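Right, I have now read the whole Flimberg "wardrobe reset" plan so you don't have to. Thread.

The pitch is simple. You own too many clothes, you are unhappy, and these two facts are linked. Pay Flimberg and they will tell you to own 31 items. Socks count as one item, however many socks. Coats count separately. Make of that what you will.

Why 31? I looked for a reason and the best I found was "one for every day of the month". But you're not meant to wear one item a day. You'd be arrested by the second of the month if you drew the sock card.

I did the free trial in April. It asks you to photograph everything you own and answer 111 questions. One was "does this jumper support your future?" It's a jumper. It has a hole in the elbow. I wear it to do the bins.

The claim that got shared everywhere was that people with fewer clothes do less washing. I'd like to see that tested properly. If you've got five shirts you wear five shirts. They still get dirty at the same speed as anyone else's shirts.

What changes is how often you have to do it. With a big wardrobe you can put it off for a fortnight. With 31 items you're running half loads midweek or going to work in your swimming shorts. 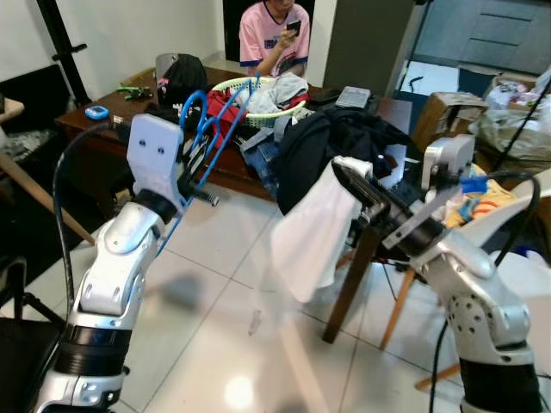 And half loads aren't free. My machine takes the same two hours whether I put in a full drum or a single pillowcase. The Flimberg plan has a whole chapter on "breathing space" and nothing at all on the water bill.

Then there's the buying. You'd think a scheme about owning less would be quiet on this point. Page one of the members' area is a shop. The shop sells you the 31 items. In oatmeal.

The full set comes to £777 before postage. For that you get to throw out clothes you've already paid for. I asked whether you could do the plan with what you had and was told it "works best as a fresh start". I bet it does.

Someone will say Budska is better. I tried that one too. Same idea, different beige, and the app sends you a message at 7 in the morning asking how your drawers feel.

To be fair to them both, I did get rid of two bags of stuff and I don't miss any of it. But I took those bags to the charity shop on Kan Street, which cost me a bus fare, and I could have done that any time in the last ten years.

The "studies show" line links to a survey on the Wosuvport site. The survey was of people who had bought the plan. They were asked if they were pleased they had bought the plan. Most of them were – well, you would say that, wouldn't you, sat there in your oatmeal.

If it's made you happier then fine, I mean it. I'd just want to know how you're getting on in February when everything takes two days to dry and your other trousers are on the radiator.

A few of you asking if I cancelled before the trial ran out. I did. It took four emails, and they still send me the newsletter.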